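Print this page
E-mail this page

About us

Batville Letters is a website for people serving away from home and for the families and friends who write to them. We publish blogs and letters from soldiers, sailors and aircrew, most of them in their first two years of service, and we run a post service for readers who would sooner write on paper.

The site began as a mailing list. Parents in Batville with sons and daughters in the same intake were passing the same e-mails round, and somebody put them on a web page so they could be read in one place. Other towns asked to join. Pallitz came in first, then Flullby, and we now carry 70 blogs, some updated every day and some whenever the writer gets leave.

Blogs belong to the people who write them. We correct spelling if asked and we take out anything that gives away a position, a unit movement or a date of travel. Every entry is held for a day before it goes up. If a writer wants an entry removed, we remove it the same day. Comments are open to registered readers, of whom there are 3,196, and are read before they appear.
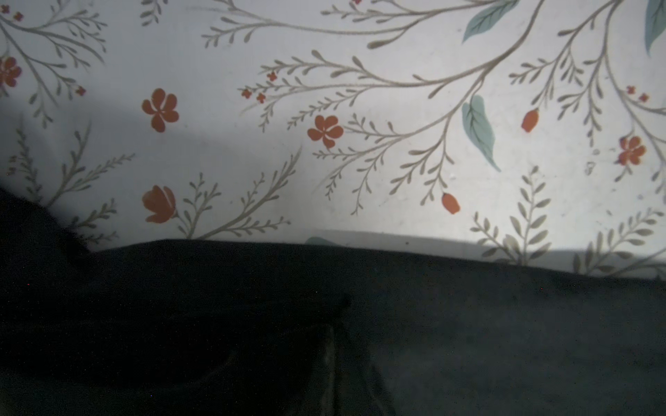 Branches and small orange-red flowers on a pale background, with dark grey fabric.

The post service works from our office on Salazar Road. Letters and small parcels can be left there until 4 p.m. and are sent on every Wednesday. Last year we forwarded 2,235 items. Please do not send aerosols, batteries or anything in glass. Parcels should have a list of contents taped to the outside and a return address inside as well as out.

We also keep a pen-friend list for those who get little post. Writers on it are matched by language and interests, and first letters go through us, so home addresses are not shared until both sides agree. There is usually a short wait in May, when the schools join in.

Batville Letters is not part of any armed force or ministry and takes no position on the operations our writers are sent on. They say what they think in their own blogs, and they do not always agree with each other. Our costs are met by reader subscriptions and a yearly book sale at Flullby.

To start a blog, use the form on the Join page. Entries of more than 200 words are easiest for us to handle, but shorter ones are welcome.

Print this page | E-mail to a friend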